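About Plavetti

Plavetti makes and hires out hand-held grippers for recording everyday handling tasks. Mirsad Karagiannis and Senad Mujić started the firm in Hendport in October 2019, and we are now a team of 65.

Our main product is the Lakham kit. It comes with 2 grippers, marker cubes, cables and a carry case, and can be hired for 5 days or longer.

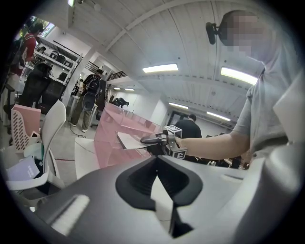

Paper handling with a hand-held gripper.

Customers can use the kit on their own premises or book a session with our operators. We agree the task list first, then set out the tables and objects to match it.

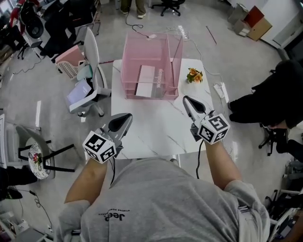 Two-handed work is charged at the same day rate. Repairs and spare jaws are handled by our Yang Road workshop, open weekdays from 9 to 5.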